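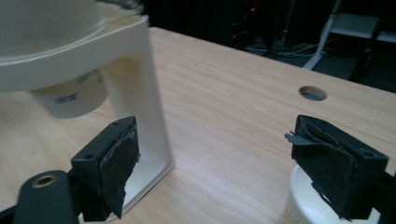
La mesa de la cocina no se hereda, se discute

14 de febrero de 2019
Por la redacción de Tomden

Mi madre quería tirar la mesa. Yo quería quedármela. Mi hermano quería venderla por internet y repartir el dinero, que según él iba a ser una fortuna (le ofrecieron lo que cuesta un menú del día, y con el postre aparte). Estuvimos así desde octubre, con la mesa en medio de una cocina vacía, y cada vez que íbamos a recoger cajas acabábamos comiendo un bocadillo encima y peleándonos otra vez.

Lo cuento porque desde entonces llevo dándole vueltas a una cosa: hemos dejado de comer en mesas. Tenemos mesas, claro, y algunas preciosas. Pero en casi todas las casas que conozco la mesa buena está llena de portátiles, de facturas, de la chaqueta de alguien, y se cena en el sofá con el plato en las rodillas. Yo la primera, que tengo una mancha de tomate en el cojín desde hace dos inviernos y le doy la vuelta cuando viene visita.

Y a mí me parece una pérdida, qué queréis que os diga. No soy de las que creen que todo tiempo pasado fue mejor, porque en la mesa de mi abuela se comía en silencio mientras el telediario iba a todo volumen y a los niños nos mandaban callar con una mirada. Aquello tampoco era la felicidad. Pero te sentabas, y estabas sentada un rato, y a fuerza de estar sentada te enterabas de las cosas. De que una tía se separaba, por ejemplo. O de que el coche no pasaba otra ITV.

Cuando me fui a vivir sola compré una mesa plegable en Grundholm, de esas que se abren con un truco que solo entiende quien la ha montado. Duró diez años. La llevé a cuatro pisos, le cambié una pata y al final se quedó en la calle una noche de mudanza y por la mañana ya se la había llevado alguien. Me alegré. Nunca cené bien en ella, eso también lo digo: cabía un plato y medio, y el medio era siempre el mío.

Después me pasé a la barra. ¡La barra! Qué invento más traicionero. En la tienda te la enseñan con sus taburetes altos y su frutero, y tú te imaginas desayunando como en una serie americana. Luego resulta que desde el taburete no llegas al suelo, que no tienes delante a nadie porque todos miráis a la pared, y que una conversación seria no se puede tener con las piernas colgando. Intenté decirle a mi pareja de entonces que lo dejábamos y tuvimos que bajarnos los dos para poder hablar.

En el catálogo de Trendine de este año la mesa más barata que me gustaba costaba 733 euros. Sin sillas. Las sillas van aparte, como el postre de antes. No digo que no los valga, que la madera es cara y el trabajo también, pero entiendo perfectamente que alguien con un alquiler como los que se estilan vea ese precio, mire su sofá, mire su plato y decida que la rodilla hace el mismo servicio. Luego nos ponemos muy solemnes con lo de que las familias ya no hablan. A lo mejor es que no les cabe la familia en el salón, y eso no lo arregla ningún artículo, tampoco este.

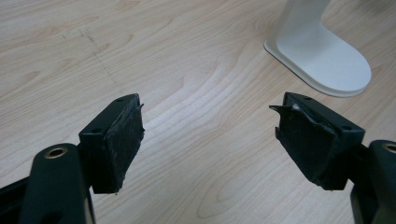

A mí lo que me ha cambiado las cenas es una norma muy tonta: la mesa se despeja antes de poner la sartén al fuego. Si lo dejas para después, ya está la tortilla hecha, ya te da pereza y ya te has sentado delante de la tele. Tampoco hay que obsesionarse con el vacío absoluto, que en mi casa siempre queda algo por ahí. Una mesa de madera clara con una cosa blanca plantada en una esquina me sigue pareciendo una mesa disponible, y hasta agradezco que haya algo, porque la superficie completamente pelada me recuerda a las salas de espera.

Lo segundo es el móvil, y aquí sé que me pongo pesada. No lo prohíbo. He cenado con gente que pone una cestita para los teléfonos y me he pasado la noche pensando en la cestita. Yo lo dejo cargando en el pasillo, si suena lo oigo, y si no suena pues mira, nadie me quería. Quien venga a casa que haga lo que le parezca, pero si me enseña un vídeo de más de un minuto le quito el pan.

Hay quien me dice que vivir sola y poner la mesa es un poco triste. No lo veo. Poner un mantel individual y una servilleta para una misma me lleva lo que tarda en hervir el agua, y como más despacio, y me acuerdo luego de lo que he cenado. En el sofá podía comerme un plato de lentejas entero y no haberme enterado hasta ver el fondo.

La mesa de mi madre acabó en mi casa, por cierto. La bajamos entre mi hermano y yo, sin hablarnos, y la subimos hablando, porque en el segundo tramo de escalera se nos atascó y algo había que decirse. Ocupa medio salón. Cojea. Un señor de Cantero, la ferretería de abajo, me vendió unos tacos de fieltro y ahora cojea con más suavidad. Mi hermano viene a cenar y se sienta en el lado de la pared, que era el suyo, aunque ahora es otra pared.

Comentarios

marisa_b: Lo de la barra, tal cual. Pusimos una en la reforma y la usamos para dejar las llaves.

Pepón67: Pues yo ceno en el sofá y hablo con mi mujer más que nunca, sobre todo en los anuncios. Cada casa es un mundo.

lectora del norte: ¿Los tacos de fieltro eran adhesivos o de clavar? Tengo el mismo problema y los de pegar se me caen.

Contacto | © 2019 Tomden. Todos los derechos reservados | Volver arriba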